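Hi Olga, quick update on the kitchen chores money. We're still on the play kitchen, clearing cups and plates, and I'm having a great time! Mugs are the fussy bit: one finger has to go inside, and the opening is small.
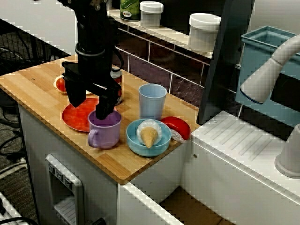
## Cups

Fidel wants 60 tries per cup before we call anything reliable (fair enough). Gripping by the rim is my favorite so far.

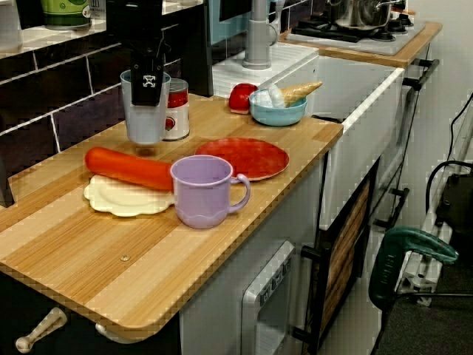 **Valdebenito, 16th March**

Spent $940 to date. Could it do your dishes yet? Nope! Ask me again in July.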